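Dish Rack Task: Dropped and Chipped Bowls
Frequently asked questions
Last updated Apr 24, 2026

This page collects the questions we have received about the dropped bowl problem on the Randunach arm. It is for the people who run the table setup at Skakholm and for anyone who has the same gripper and the same pads. If your question is not answered, please write to Byung-chul Won and put "bowls" in the subject line, so that it does not get lost among the other mail.

What is the problem?

During the dish rack task the gripper sometimes loses a bowl while it is being carried. The bowl turns between the fingers, slides down along the pad and falls on the table or against the rack. In most cases nothing breaks, because the lift is low. In February we had two bowls with a chipped rim, and one of them left a sharp piece on the wood that was found only at the end of the shift. After this we stopped the task and started to look for the cause.

Was anybody hurt?

No. The sharp piece was found with a brush and not with a hand. We still treat it as a safety matter, and the rules for cleaning the table are given further down on this page.

Which software versions are affected?

All versions of the Ahn controller that use the 2 second grip check. The older versions check the grip only once, directly after closing, and they can lose a bowl also, but there it is not reported in the log. If you have an old version and you never see the fault, please do not conclude that you do not have it.

What does the fault look like in the log?

You will see code 628, "grip width changed during move". It means that the fingers came closer together than they were at the moment of the grip. With a rim this usually happens when the bowl rotates and the thinner part of the rim comes between the pads. Code 628 can also come when the bowl is already gone, so please look at the table before you clear it.

What is the cause?

We found two causes and they work together.

The first is the pads. The covering becomes smooth at the place where the rim presses, after many grips. We made a test with 1,000 grips on one pair of new pads. At the beginning the bowls were held well, and toward the end the same bowls turned in the grip with the same force. You cannot see this wear easily. You can feel it if you pass a finger over the pad, with the power off.

The second is the place of the grip. The planner takes the part of the rim that is easiest to reach. When the bowl lies on its side or leans on something, this is often a point far from the center of weight, and then the bowl wants to swing. A fresh pad can hold it. A worn pad cannot.

Is it only a problem with glazed bowls?

Mainly yes. Glazed rims are slippery, and the outside of a bowl is curved, so the contact is small. Plastic bowls from the same set of tests did not fall. We did not test metal ones yet.

Does the rack play a role?

Yes, more than we thought at first. If the bowl touches a wire while the arm is moving, the wire pushes the bowl and starts the rotation. It happens when the rack has moved from its marked position or when it is put down in a wrong way. The arm does not know this. It works with the rack position that was taught in the morning, if nobody teaches it again.

What does a rim grip look like during the task?

The two photos below are from the wrist camera.

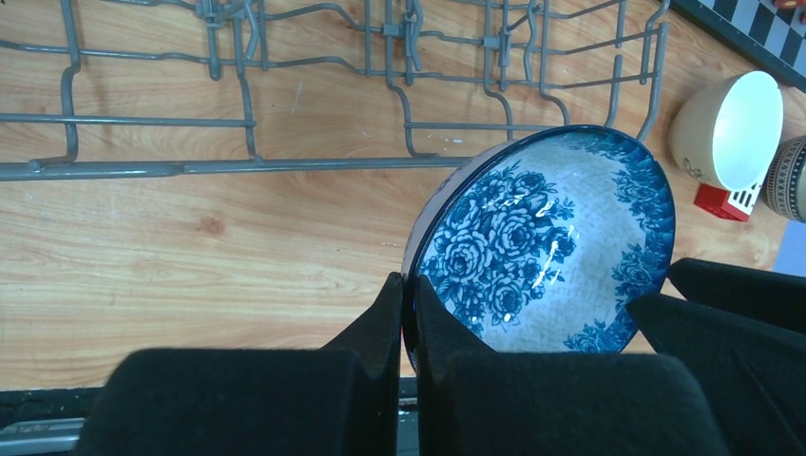
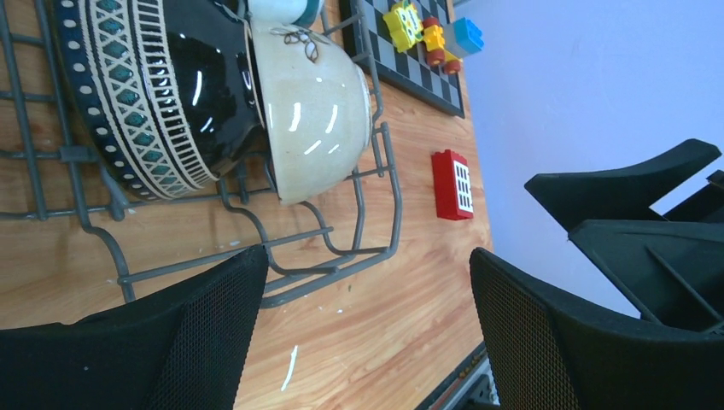 Wrist camera views at the dish rack table. First photo: floral bowl held at the rim. Second photo: fingers open, two bowls leaning in the rack.

Can I see from the wrist camera that a bowl is going to fall?

Not reliably. The camera is near the gripper, so the fingers hide a part of the rim, and this is the part you want to see. Shiny glaze also gives white reflections, and our first attempt at automatic detection took these reflections for movement. For now we use the grip width from the controller, and we use the camera only to check afterward what happened.

What should I do when the fault comes?

Please keep this order.

1. Press the stop button. Do not use the pause function, as the arm can continue from pause if another person clears the message.
2. Wait until the stop light is on.
3. Look at the table and at the gripper. If a bowl is still held, support it from below with a gloved hand before you open the fingers.
4. Write the code and the type of bowl in the log sheet.
5. Check the pads and change them if they feel smooth.
6. Teach the rack position again, also if the rack seems not to have moved.

May I catch a bowl that is slipping?

No, never. We know that it is a natural reaction. The arm is still moving in this moment and it will not stop for your hand. A bowl is cheap. Operators who stand near the table should keep their hands behind the line while the arm has power.

How do I clean the table after a bowl has chipped?

Use the brush and the dustpan first, then a damp paper towel, and throw the towel away. Do not wipe with your sleeve or your palm. Please check between the wires of the rack also, and look at the pads from close, since a small splinter can stay in the covering. A splinter in the pad will scratch every bowl that comes after. If you find one, change the pad and do not try to pull it out.

Must other objects be removed from the table before a run?

For the bowl task they may stay, if they are outside of the working area of the rack. We train with cups, toys and similar things on the same table. But during the fault test, when you repeat a grip to see if 628 comes back, please clear the path between the pick point and the rack.

How often must the pads be changed?

The manual of the Randunach arm gives no number for ceramic. We now change them after 40 hours of bowl work, and we write the date on the back of the pad with a marker. If you do mixed tasks, count only the time with ceramic. New pads come from Sisport in pairs. Please always change both, as one old and one new pad gives an uneven grip and the bowl turns to the smooth side.

Can I just increase the grip force?

We tried it and we do not recommend it. With more force the bowls turned less often, but one thin rim cracked in the grip, and then the pieces fall from a greater height. The force limit is locked for this reason. If you have a test where you need a higher value, ask Byung-chul Won and put the shield in front of the table.

Was there a change in the planner?

Yes, a first one. The planner now prefers a point on the rim nearer to the center of weight, and it moves slower when the bowl is tilted. The run takes a bit longer. We had fewer 628 messages with this version, but we want to see it with worn pads before we say more.

Is the task released again?

Only with an operator at the table, and not overnight. The overnight runs stay closed until the grip check can stop the arm by itself. At the moment it only writes the message and waits for the end of the move, and this is too late for the bowl.

Where do I send a broken bowl?

Put the pieces in the gray box under the bench with a note that has the log number on it. Please do not glue them. We look at the edge of the break to see if it came from the grip or from the fall.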